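Chapter 7
Two Hands, One Plan

What you'll meet in this chapter: closed loops in planning, the grasp map, shared timing between two arms, what to do when a plan goes stale.

I once spent most of a September trying to get a pair of arms to pick up a bowl. One arm could do it fine. I had a lovely little planner for one arm, I'd tested it to death, and I thought (you can see where I'm going) that two arms would be the same job done twice. So I ran two copies of the planner side by side, gave each its own hand, and pressed go. The left hand arrived, pushed the bowl a finger's width to the right, and the right hand closed very neatly on the place where the bowl had been.

I'd like you to keep that bowl in mind, as nearly everything in this chapter comes back to it. Each planner had done exactly what I'd asked. Each had a good path, no bumps, nice smooth joints. The trouble was that neither one knew the other existed, so each treated the bowl as something that would sit still until it got there.

In Chapter 6 we treated an arm as seven joints and a goal. Put two of those arms together and you have fourteen joints, and if you add hands with proper fingers the number climbs fast. You could throw the whole lot into one enormous search and wait. I've done that too, and I drank a lot of tea that week. The search we'll start with in section 7.2 tries 363 candidate grasps for a single cup, and that's after the silly ones have been thrown away — so you can imagine what happens when every left-hand grasp has to be tried against every right-hand one.

What we want is some way of letting the two arms share the few things they really need to share. For most household jobs I reckon those are the pose of the object, the clock, and who is holding what. Everything else can stay private to each arm, and your code will be much easier to read for it.

We'll build this up using Kun, the small planning library you installed back in Chapter 2. If you skipped that (I know some of you did!), go back and do it now, and check that the Orkex simulator opens without complaining. The exercises also use the Jultska recordings, a set of 109 short runs of two-armed kitchen work with joint angles and fingertip forces logged all the way through. You don't need the whole set to begin with. The first seven will see you to the end of section 7.3.

A word on perception before we go on. Two hands round a cup hide a good deal of the cup. Your pose estimate was probably at its best a moment before contact, and from then on it gets worse just when you'd like it to get better. Beginners tend to answer this by trusting the camera harder. I'd rather you learnt to hand the job over gradually: let the camera lead on the way in, then let the fingers and the joint angles have more of the say once you're holding on. Section 7.4 shows one simple way of blending them, with a weight you can plot and argue about.

Then there's timing. In Kun each arm gets a fresh target every 70 milliseconds, and both targets carry the same time stamp. If one arm falls behind, the other has to wait for it. It sounds fussy, but with a rigid cup between two hands, any lag on one side turns straight into a squeeze or a tug on the other, and you'll see it as a spike in the force log. We'll make this go wrong on purpose in section 7.5, in simulation, where crockery is free.

The running problem for the chapter is the one I call Gotivgate, after the project folder where I first wrote it down and never got round to renaming it. A mug has to go into the rack of an open dishwasher, and both hands have to be on it for part of the way. Have a think about it before you turn to section 7.1. Which hand should let go first? What does the other arm need to know at that moment? And how would you write down "the mug is tilted" so that both planners mean the same thing by it? Scribble your answers somewhere, even rough ones. I'll ask for them again later.

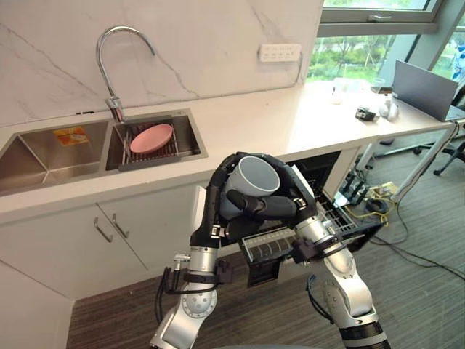 Figure 7.1 The Gotivgate problem: both hands on the mug, over the open dishwasher.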